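Print
E-mail

Yard and Catalogue Assistant – Sorwood Auctions, Mitedcombe

Sorwood Auctions is looking for one person to join us at the Mitedcombe yard. We sell used farm machinery, workshop tools, office goods, small electronics and accessories, and now and then a whole household. The work is half outdoors in the yard and half indoors at the cataloguing tables, so please apply only if you are comfortable with both.

The position is part-time, 20 hours per week, with longer days in the week before a sale. It is a permanent position after a trial period of three months. We would like the new person to start as soon as the travel rules allow it, and we can wait a little for the right one.

What you will do

When goods arrive from a seller, you will meet the driver, check the goods against the seller's list and write a receipt. Every item gets a lot number and a label the same day. This is important for us. In March we had two pallets standing without labels over one night, and it took us most of the next morning to find out who had sent them.

After that comes the catalogue. You will clean the item if it needs cleaning, measure it, photograph it and write a short entry. We write our entries plainly. If a tire is flat, we say that the tire is flat, and if we could not start an engine, we say that we could not start it. A buyer who lives far away must be able to trust these few lines, and you should be ready to rewrite an entry when a colleague asks you a question about it.
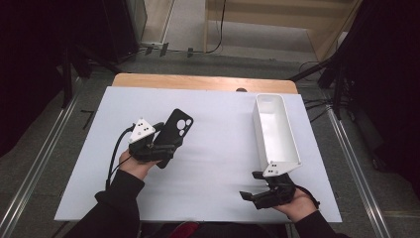 Small goods are often sold in mixed lots, with up to 15 pieces in one tray. It is slow work to put such a tray together well. The pieces should have something in common, and each of them must be named in the entry, also the ones of little value. We do not hide damaged pieces under good ones.

On inspection days you will be in the yard with the buyers, answer their questions and open cabs and boxes for them. At present inspection is by appointment, and we let in only a few people at a time. On sale days you will help at the registration desk or follow the online bids on the screen. When the sale is over, you will hand out the goods against a paid invoice and check the lot number twice before anything leaves through the gate.

What we ask from you

You can write clear and correct English, but it does not need to be your first language. Several of us have learned it as adults. You can lift 20 kilograms without trouble and you do not mind rain or dust. You hold a full driver's licence. A forklift ticket is welcome – if you have none, we will pay for the course at Trolier after your trial period.

Experience at an auction house is not necessary. People have come to us from a hardware store, a library and a dairy farm, and all of them learned the work in one season. It is more important that you are patient with numbers and that you are polite to a bidder who has just lost a lot he wanted very much.

Employees and members of their household may not bid in our sales. Please think about this before you apply, especially if you are a collector.

What we offer

You will be paid by the hour, every second week, and hours above the agreed ones are paid extra. Work boots, gloves and a rain jacket are provided. There is parking behind the office and a warm kitchen. The bus from Halliday stops at the yard road, but the last one leaves early, so on sale days it is better to come by car or to share a ride.

Our sales are not very large. A normal one has over 50 sellers, and many of them have been with us for years, so you will soon know their names and their trucks.

How to apply

Please send us a letter of one page and a list of your past work. A photograph is not needed. In your letter, please include a short catalogue entry for any used object in your home, written so that a stranger would know what he is buying. We read this part first.

You can use the e-mail link on this page or leave an envelope in the box at the yard office. We will answer every application, also when the answer is no. First talks will be held by telephone – after that we invite two or three people to spend a paid morning with us in the yard.

Posted May 6, 2020

Print
E-mail this page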